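## 5. Setting up the stir-and-place task in the simulator

This section covers the tabletop exercise used by the Zullthorpe Robotics Club in the spring term. It assumes that Vikex Bench is installed and that the licence key has been entered as described in Section 2. Members working on the real arm should go to Section 9 instead.

### 5.1 Loading the world

1. Start Vikex Bench and sign in with your team login, not your own.
2. Choose **File > Open world** and select `zull_table_b`.
3. Wait for the status bar to read *Physics ready*. On the older laptops this can take 40 seconds.
4. Set the random seed to 1448. Every team uses the same seed so that scores can be compared.
5. Press **Home**. The arm moves to its start pose and the joint readouts turn green.

**Note:** The whiteboard, the trolley and the second arm on its pedestal are background only. They can't be moved and they have no effect on the score.

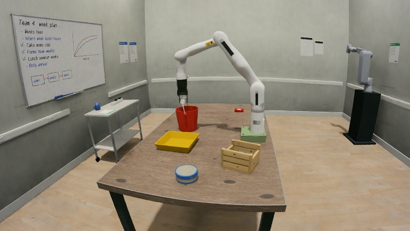 6. Open the **Objects** panel and check that the bucket, tray, crate and round container are all listed as *active*. An object marked *static* will behave as if glued to the table.
7. Save a copy of the world under your team name before you change anything.

**Caution:** Don't save over `zull_table_b`. It is shared between teams, and a changed copy has to be restored from the Dreltetti server by hand.

### 5.2 Teaching the approach

The approach is the part of the path between the home pose and the point above the bucket. It is taught with the jog keys and stored as waypoints.

1. Switch the jog mode to **Tool**. In **Joint** mode the tool tip swings as the wrist turns, and the bucket is easily knocked.
2. Jog the gripper until it is above the bucket opening. Keep the tool clear of the rim.
3. Press **Store**. Name the waypoint `above_bucket`.
4. Lower the tool in small steps and store a second waypoint, `in_bucket`.
5. Set the speed between the two waypoints to 8 per cent. Higher speeds are allowed once the path has passed a collision check.
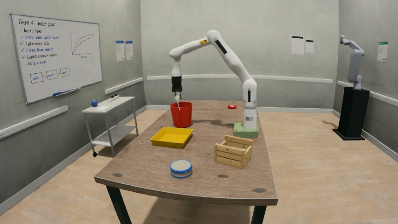
**How many waypoints can a path have?**
The limit is 67, including the home pose. Most teams need far fewer, and a long list usually means that the path was taught in Joint mode.

6. Run **Check > Collisions**. Any contact is listed with the time and the two parts involved.
7. Correct the waypoint before the contact, then run the check again. Moving the waypoint after it seldom helps.

### 5.3 Setting the grip

The club's simulated gripper has two fingers with black pads. The grip force is set in the **Tool** tab and applies to every object that is picked up in that run.

1. Select the wrist camera from the view list.
2. Step forward to a moment when the handle is between the fingers.
3. Check that both pads lie flat along the handle - a handle held at a slant will turn when the tip meets the bucket.
4. Raise the force one step at a time until the slip warning stays off through a full run.
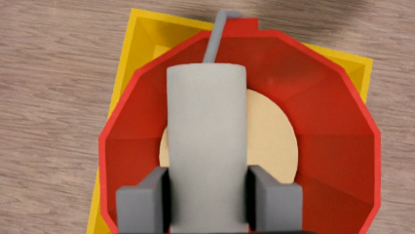
*Source: simulator render, Zullthorpe Robotics Club. Settings by Brian Lyimo.*

5. Write the final force in the team log. It isn't stored with the world file, and it goes back to the default when the program is closed.

**Caution:** Too much force makes the simulated contact unstable. The tool may jump out of the grip at high speed, and the run is then scored as a drop.

### 5.4 Recording a scored run

A scored run has to be made from start to finish without a pause. Practice runs may be paused as often as needed.

1. Close the Objects panel. The recorder won't start while it is open.
2. Press **Reset**, then **Home**.
3. Select **Record > Scored run** and enter the team number.
4. Press **Start**. Leave the mouse and keyboard alone until the message *Run complete* appears.
5. Play the recording back from at least two views. A contact that is hidden from one side often shows from the other.
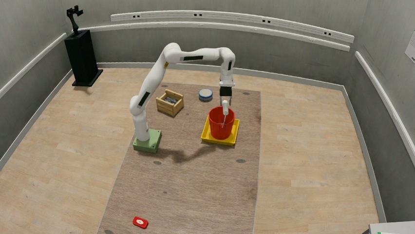 **What happens if the bucket tips over during a scored run?**
The run continues and the points for placing are lost. Points already given for the grip and the approach are kept, so it is worth letting the run finish.

6. Export the run with **File > Export > Varma log**. The plain video export leaves out the joint data and can't be marked.
7. Copy the log to the team folder. Keep the file name that the program gives it.

**Note:** Each team may hand in three scored runs before the end of March. The best one counts. If an export fails with *log incomplete*, restart the program and export again from the **Recent** list; the run itself doesn't need to be repeated.

Settings for the optional sorting task are in Section 6.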